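4.3 Gravar uma demonstração por controlo remoto

Antes de começar, confirme que o Tovine está ligado e que o braço responde. Se não responder, volte à secção 4.1 — aquela que toda a gente salta.

1. No menu Osum, escolha Nova demonstração e dê-lhe um nome. "teste2_final_bom" é aceite pelo sistema, mas vai arrepender-se em setembro.
2. Limite a velocidade a 94 mm/s.
3. Leve a ponta da haste até junto do bloco, sem lhe tocar, e pare.
4. Prima Gravar e empurre o bloco num só gesto, até ao destino.
5. Afaste a haste e prima Terminar.

Nota: o robô aprende tudo o que lhe mostrar, incluindo as hesitações. Se parou a meio para pensar no almoço, apague e repita. 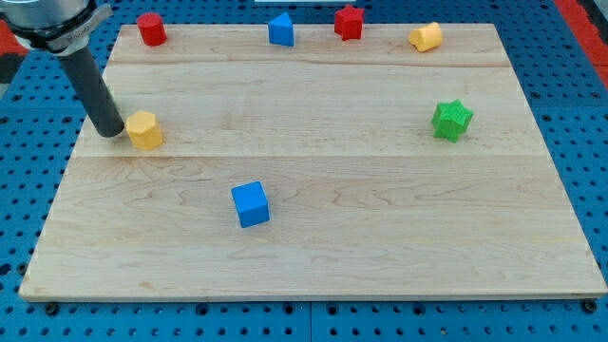 CUIDADOS COM A HASTE

Mantenha a ponta acima da madeira. O Birhane não distingue um bloco de uma tábua e empurra ambos com o mesmo empenho.

Atenção: acima de 115 mm/s os blocos altos tombam. A demonstração fica gravada na mesma, com tombo e tudo.

6. Repita os passos 3 a 5 até ter nove demonstrações válidas por bloco, mudando o ponto de partida.
7. Exporte para o Ivemis. Cada sessão aceita até 400 demonstrações; a seguinte é recusada sem aviso.

Para guiar o braço à mão, ver 4.4.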